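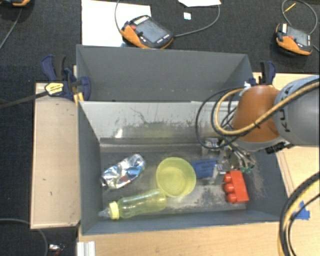
A yellow baby bottle and a silver package in a gray bin.

Who Watches the Ceasefire? Report on the Chacko Exercise

Matilde Bastos, Jonas Tanner and Madalena Antunes
20 Oct 2022

62 shares 12 comments

Our group had the monitoring file. Before the exercise started we thought that was the dull one! The teams working on the withdrawal line got the big map and the arguing, and we got an annex with blank spaces in it. By the second session everybody was queuing up to talk to us, because the line on the map meant very little until both sides knew who would be allowed to stand on it.

The set-up for anyone who wasn't in the course: Hillon and Groneo have stopped shooting but have signed nothing. Groneo holds the Sisirum road and the two bridges at the northern end. Hillon has 3000 troops within a day's drive and says it will not move any of them until an outside mission is in place. Groneo says no outside mission can come in until those troops pull back. Each side wants the other to go first, and our job was to write a monitoring plan that both could sign.

Jonas played for Hillon, Matilde for Groneo, and Madalena was the envoy who had to carry drafts between them. Celeste Nogueira ran the control desk and sent us news from the field, nearly always bad and nearly always when we had just agreed on something.

What we read first

We split the reading into older missions that mostly counted and reported, and later ones that were also asked to protect civilians. The gap between those two jobs is huge, and we hadn't understood it before. An observer who writes down what happened needs a vehicle, a radio and permission to use the road. Once you tell the same person to stop things from happening, you are talking about weapons, rules for using them, and a government back home that has to accept the risk. Several of the missions we read about seem to have been given the second job with the equipment for the first.

We also spent a lot of time on the word "access." Everyone agrees to it. Then it means access with notice, or with an escort, or in daylight, or everywhere except military sites (and who says what a military site is?). Madalena made a table of all the versions she found, and it ended up being the most useful page we had.

How the talks went

Our first draft asked for 800 monitors. Groneo said no in under a minute. Matilde's point was that a force that size on one road would look like an occupation to the people living beside it, and her leadership would not survive agreeing to it. Jonas wanted the number for a different reason: he didn't trust Groneo's reports and wanted eyes on both bridges at night.

So we stopped talking about the number and asked what had to be watched. That helped enormously. The bridges needed a permanent presence. The road could be patrolled. The villages to the east needed someone to call, which is more of a phone and an office than a patrol. We came out with a much smaller mission, and Jonas got his night posts at the bridges.

The order of steps was harder. Madalena proposed doing it in slices: a small advance team comes in, the first Hillon units leave, the rest of the team arrives, and so on. Each slice could be checked before the next one began. Both sides complained about it equally, and she took that as a good sign.

Then Celeste's desk announced that a patrol had been turned back at the southern bridge. We had no article for that! Our draft said violations would be "reported," with no word on who received the report or what they did next. We lost most of a session to it. In the end we wrote a joint commission with a member from each side and a chair from the mission, and a fixed deadline for an answer.

What we would change

The mandate renewal is weak. We let it run out in November, with a fresh vote needed to continue, and Benedita Valente pointed out in her comments on our draft that either side could simply wait it out. She is right. We would now make renewal automatic unless both parties object.

We also left local police out of the plan completely. Monitors leave, and somebody has to be on that road afterward. Madalena has started a two-page addition on this and will pass it to the next group along with the access table.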